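What Is a Coalition?

In the country of Widari, the parliament has 78 seats. If a party wants to make the government alone, it must win more than half of them. Sometimes no party wins so many. Then 2 parties, or more, can agree to work together. We call this a coalition.
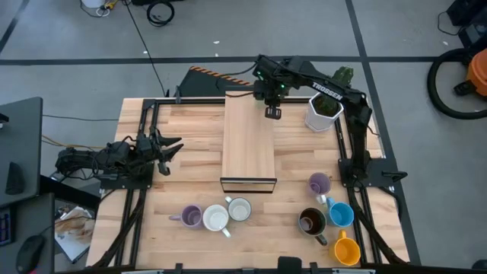

Before they start, the parties write down what they will do -- for example, build schools or lower a tax. Each party gets some things it wants and must wait for others. If they quarrel too much, the coalition can break, and people may have to vote again.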